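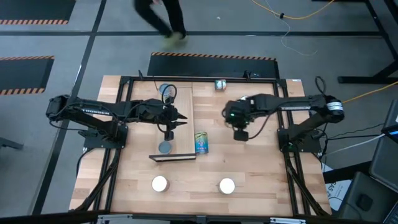 How far did I walk in February? 1107 minutes on the feet by my notebook, most of it on the canal path between Plustden and the old mill.

I started keeping the notebook after the knee. The physical therapist wanted a number for each outing and I found minutes easier than miles. Miles make me compete with myself. Minutes I just put in.

Today was gray and windy. Left at 7:40 with the green jacket, which was a mistake, the zipper has gone again. The path was soft as far as the second lock and fine after that. They have put new gravel down by the footbridge and it is too coarse – I could feel every stone through the soles. I will give these shoes until spring. Goodall is the only store in Zoltdale that carries the wide fit and they wanted me to order ahead last time.

Met Rasa Org at the bench past the lock. She is training for the Pruromthorpe loop and has a plan on her phone that tells her when to eat. We walked together as far as the mill and talked mostly about her sister's house, which still has no kitchen. She asked if I would do the short route with her in the fall. I said I would think about it. The short route has 600 feet of climbing and I have not done a real hill since the operation.

Knee was stiff on the way down the mill steps, all right on the flat. Iced it at lunch. I skipped the band exercises yesterday and did them twice today, which the therapist says is not how it works.

Saw a heron on the far bank and two more in the field behind the pumping station. The willow that came down in the storm is still across the ditch. Somebody has sawed off the end of it and left the rest.

Total for today, 95 minutes. If I keep to four outings a week I should pass 3000 for the year before the clocks change, though I have started both of the last two years well and then stopped when the rain came.

Soup for supper, the last of the barley. Need to buy laces, stamps, and something for the zipper. Call the clinic in the morning to move the appointment to after lunch.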